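Filed under: Displays & Fixtures > Acrylic > Burger setups

stostska_fan62
ok so finally got my acrylic holders down on the white top. clear bars, little white clips, long rail to line em up. burger pieces stand on edge next to the tray. question is do I glue the clips or leave them push fit?? roughly 200 builds a month on this thing 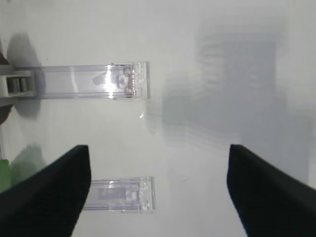
Oosthuizen: push fit. glue fogs clear acrylic, you'll hate it in 2 weeks

skina_v
disagree, push fit creeps. mine wandered all over the table. use a tiny dot of the thin stuff and let it air out overnight

stostska_fan62
hmm. heres lettuce and patty in, cheese and tomato still waiting on the left. order is lettuce first, I know some of you put it on top
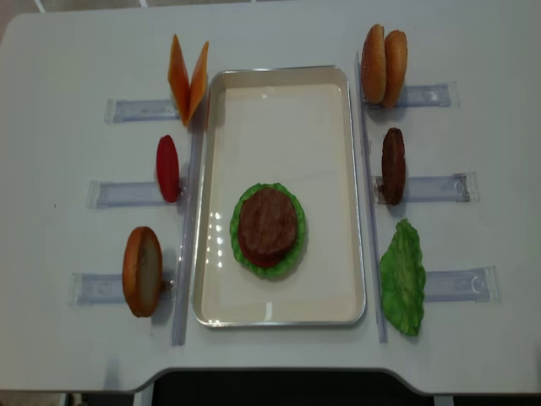 Etholm, November

moved the whole setup to the back bench last night, so forget what I said about the wobbly table. rails stay on both long sides of the tray. 400 grit on the cut ends first tho

Oosthuizen
lettuce under the patty is just wrong sorry. slides everywhere

skina_v
its fine if the leaf is flat. more worried about your spacing, whats it like on the holder side
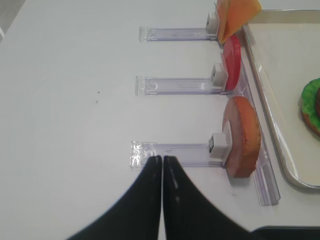 Three holders, ends to the rail

skina_v
ok thats pretty even. leave it alone. wipe the crumbs or whatever those specks are

stostska_fan62
will do. no glue for now, going w push fit and see. still doing lettuce first 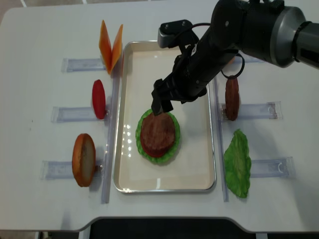

Patty on lettuce, cheese and tomato to go

Oosthuizen
still wrong lol. what clips are those btw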